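Normas para recoger demostraciones con pinzas de mano en casa: ¿qué se considera aceptable?
Foro de robótica doméstica › Buenas prácticas › Captura de datos

pinza_perezosa
Mensajes: 50

Buenas. Estoy redactando la hoja de normas para un proyecto pequeño de demostraciones con dos pinzas de mano, una por mano, con cámara en la pinza. Se graba en viviendas, con cosas corrientes. El proyecto se llama Clunora, por si alguien piensa que al menos el nombre estaba pensado.

La primera versión de la hoja tenía cuatro páginas y no la leyó ni quien la escribió, que soy yo. Quiero dejarla en una. Mis dudas:

– ¿Se limpia el fondo de la habitación o se deja como está?
– ¿Qué se hace con los envoltorios que se van deteriorando a fuerza de pellizcarlos?
– ¿Hay que fijar una postura inicial de las pinzas, o cada cual arranca como le pide el cuerpo?

La tarea de ahora mismo es manipular aperitivos envueltos uno a uno, en bandeja, sobre la cama. 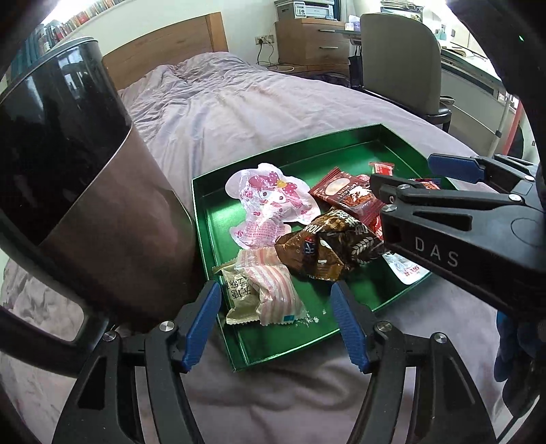
Las dos pinzas en la bandeja de aperitivos, sobre el edredón.

El objetivo son 2,000 episodios y llevamos 1,295, así que cualquier norma nueva que me propongáis la voy a tener que aplicar con los dientes apretados. Gracias igualmente.

Juro
Mensajes: 1,000

Voy por partes, que he cometido todos esos errores y alguno más de cosecha propia.

El fondo. Déjalo. Libros, impresora, silla de oficina, todo eso es variedad y os sale gratis. Lo que sí va en la norma es la privacidad: nada de cartas con dirección, pantallas encendidas, fotos de familia ni recetas médicas. Una pasada con la vista antes de grabar y una casilla firmada por el que vive allí. En Flumcombe lo dejamos «al buen criterio del operador» y acabamos borrando sesiones enteras por un extracto bancario apoyado en una lámpara.

La superficie. Una cama es un sitio estupendo si lo que quieres es una cama. El edredón cede, la bandeja se inclina y la altura cambia entre episodios. No lo prohibiría, pero anótalo en un campo propio (rígida o blanda) y mezcla con mesas. Si todo el conjunto se graba sobre un edredón, el robot aprenderá que el mundo es mullido.

Los envoltorios. Retira el paquete en cuanto se abra. En tu bandeja ya hay migas blancas por delante, y no pienso acusar a ningún paquete sin pruebas. Mi regla: bandeja limpia al empezar cada tanda, y si aparecen migas a mitad se termina el episodio, se marca y se limpia. Marcarlo, no borrarlo. Lo de borrar lo decide luego quien entrena, que para eso tiene opiniones.

Las almohadillas. No lo preguntas, pero se pasa un trapo seco por los dedos en cada pausa. La grasa de galleta cambia el agarre mucho antes de que la veas. Apunta también el cambio de almohadillas, con la hora.

La postura inicial. Sí, fíjala: las dos pinzas abiertas, fuera de la bandeja, quietas un instante antes de empezar. Y lo mismo al acabar. Recortar episodios que arrancan a medio gesto es un trabajo que no deseo ni a quien inventó las hojas de normas de cuatro páginas.

clunorense_2
Mensajes: 50

Nosotros usamos guantes oscuros y ya está. Nunca hemos tenido problemas.

(Bueno, una vez.)

Nic Giolla
Mensajes: 2,000

De acuerdo con Juro en casi todo, salvo en lo del fondo. Dejarlo como está, vale, pero que no sea siempre el mismo. Si grabáis todo lo que os queda en la misma habitación, lo que tenéis es un retrato muy detallado de una habitación. En la hoja yo pondría un tope de episodios por estancia y obligación de cambiar la orientación de la bandeja.

Los guantes merecen línea propia, ya que los mencionan: o todos o ninguno, y del mismo color dentro de la tanda. Si alguien se los quita a media tarde porque tiene calor – y se los quitará –, se abre tanda nueva.

Y una última cosa sobre el montón. Cuando los paquetes están apilados, las dos pinzas acaban queriendo el mismo hueco. Escribid qué mano tiene preferencia. Da igual cuál, pero que esté escrito, porque si no cada operador improvisa una cortesía distinta y luego la ves reproducida por un brazo mecánico que cede el paso a nadie.

pinza_perezosa

Gracias a los tres. La hoja va por página y media. Lo de las migas lo he puesto en negrita. Sobre la preferencia, de momento gana la derecha, y ya tengo a un zurdo protestando.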